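Workshop tips: sharing the shop with the new automation

When Ornine moved us to robot-assisted packing in October, we were promised less lifting. We got it, along with more charging, more cables and a surprising amount of standing up. These are the habits that have held up. Add your own at the bottom.

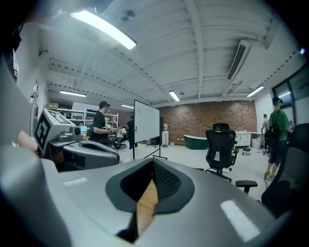
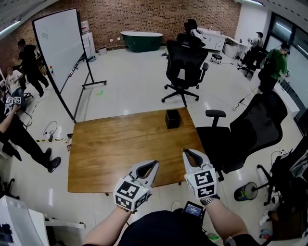
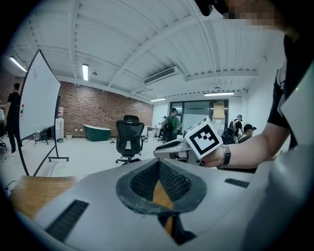 Hand-held grippers in use, same room in all three. Bathtub by the brick wall.

Park the chairs. The job used to be done sitting down and the furniture hasn't heard. Push every one of them in before you pick up a gripper, including the comfortable one.

Clear the table the night before. A stray mug or tape roll turns up in everything you do that day, and you'll be the one doing it over.

Keep cables off the walking route. If one has to cross, run it straight and tape down the whole length.

Wipe the marker cubes with a dry cloth. No spray. Thumbs on the edges, please.

Swap hands' worth of work every 16 minutes. A gripper weighs nothing until after lunch. Niloufar Rostami keeps the timer and is deaf to pleading.

Write the day's tasks on the whiteboard, even though they're also on the Andimer tablet. The whiteboard has never needed an update.

Label your charger. We own 9 and can generally find four.

Old packing hands: say so when the routine is wrong. You know how a box wants to be picked up, and that's the part they're after.

Spare finger pads are in the second drawer, under the takeout menus.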